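From: Benedetta Donati
To: tawhiri-build list
Date: Saturday, August 15, 2020
Subject: Re: [tawhiri-build] gluing step, again

Cayetano Valcárcel wrote:
> Arm number two now places a card within a couple of millimeters
> most of the time. I vote we skip the human demos for gluing and
> just script it. Stick goes down, stick goes across, stick goes up.
> How hard can it be? Also, who has the 20-tooth pulley?

Cayetano, I have the pulley. It was in the jar marked "not pulleys," which I believe is your handwriting.

On the scripting: I tried it Thursday night with the Lostach firmware and the old wrist. Stick went down. Stick went across. Card went with it, off the edge of the bench and behind the freezer, where it will stay until I sell the house. So I'm still for the demos. I went back through the ones from the head camera with the trajectory viewer open in the other window.
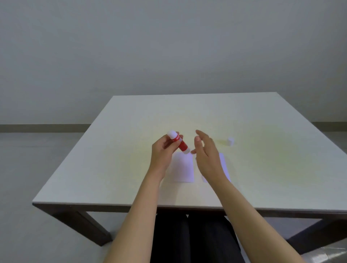 My problem is the second arm. We built it to place things, and we've all been treating gluing as a one-arm job with a spare arm parked out of the way. A person doesn't park anything. With the glue stick in the left hand, tilted over the paper, the right one is up and open above the table as well, palm in, fingers half curled. Our planner would call that idle and send it home to the shelf, and then it has to come all the way back to hold the card down. I'd like a "hover" state, both arms, and I'd like it before we touch the gripper again.

Second thing, grip angle. Adel set the approach at a fixed 39 degrees because that was what cleared the wrist cable. Fine for markers. For glue I think we need it free, or at least two presets, one leaning and one close to straight up.
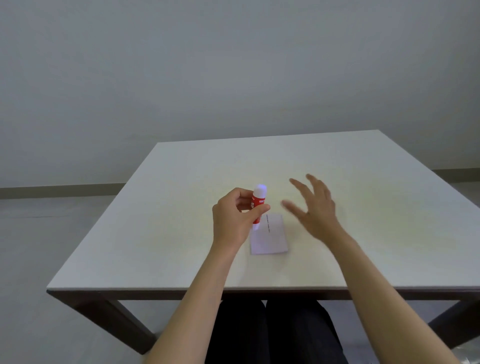 I can do the presets in the config if Abdelkrim leaves the file alone for one evening. The hover state is more work, and I'd sooner somebody else wrote it, as my last state machine had a state you could enter but not leave. Zineb called it Greterbridge after the traffic circle.

Smaller items:

The shoulder bracket on arm one has a crack again – same place, same filament, same optimism. I'm printing it on its side this time.

The Skernanier board resets when both wrist servos stall together. I put a fatter capacitor on it and now it resets slightly later.

Can we please agree on what counts as "front" of the table in the logs? Half the runs have the operator side as front and half have the wall side. I flipped one by hand and the arm very politely tried to glue the wall.

I'd like all this sorted before the October open night, so we have something to show besides the freezer.

Benedetta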